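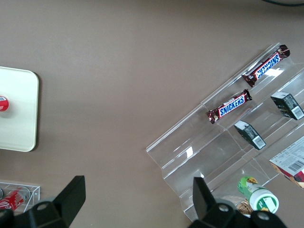

Who pays for the Lello Prize? Mostly the people who once won it, plus one bakery.

The Lello is a scholarship you have probably never heard of, unless you went to high school in Gevano, in which case you were made to write an essay for it. It gives 13 students a year enough money to cover books, a bus pass and the kind of fees that colleges invent over the summer. It was set up by Augusto Lello, who sold roofing, disliked banks and left his savings to "young persons of this town who intend to amount to something." His lawyers spent two years arguing over what that meant. The town has been arguing ever since.

The application asks for grades, a letter from an adult who is not a relative, and 858 words on a topic that changes every May. The number is the one on Lello's old delivery truck. Applicants who turn in 857 words get a polite email. Applicants who turn in 859 get the same email, with the politeness trimmed.

Ornella Mazza won in her senior year, studied soil science, came home and now chairs the panel that reads the essays. She reads them at her kitchen table over most of a month, with a pencil, and admits to having favorites by the second paragraph.

"You can tell when a parent has been in there," she told me. "Seventeen-year-olds don't say 'furthermore.' They don't say it at gunpoint."

This year's topic was "A thing I quit." Mazza had fought for it against a rival proposal, "Leadership," which had been used before and had produced, by her account, a stack of essays about being captain of something. Quitting did better. There was a cellist who had stopped playing and slept well for the first time since middle school. There was a boy who gave up on his grandmother's language and then, slightly embarrassed, took it up again so he could argue with her. There was also an essay about quitting the Lello application itself, submitted on time and at the correct length. It won.

Money is the less charming part. Lello's roofing fortune was never as large as the local legend makes it, and college costs have done what college costs do. The fund gets by on a spring dinner, on checks from past winners and on Mofokeng, the bakery on the square, which gives it a day's takings each year and sells an extremely dry commemorative roll to mark the occasion. I bought one. I still have most of it.

Solange Pichon handles the checks from past winners, which means she handles the past winners. A few send the same sum every year without a note. A few send a note without a sum. One man who received his award in the days when it bought an entire semester writes every spring to ask why students now need so much, and every spring Pichon mails him a tuition bill.

"He's up to three figures," she said. "I'm wearing him down."

Pichon would like the fund to give fewer, bigger awards. Mazza wants to keep it at 13, on the grounds that a small check still tells a kid that a roomful of adults read her work and liked it. They have had this disagreement at every meeting I could find minutes for. The minutes record it as "discussion."

There is a newer worry, too. Gilar, the next town over, closed its own high school and now sends its students to Gevano, and the will says "this town." For three years the panel simply looked the other way and read whatever came in. Then a Gilar girl won, her picture ran in the paper, and several people who had never given the fund a cent discovered strong feelings about Augusto Lello's intentions. The panel asked a lawyer. The lawyer said that Lello himself had been born in Gilar, a fact that appears on his headstone, where any of the letter writers could have gone to look.

Gilar students are now officially eligible. The headstone, Pichon tells me, has been getting visitors.

Next year's topic has yet to be settled. Mazza is leaning toward "A meal I remember." The bakery has asked to be left out of it.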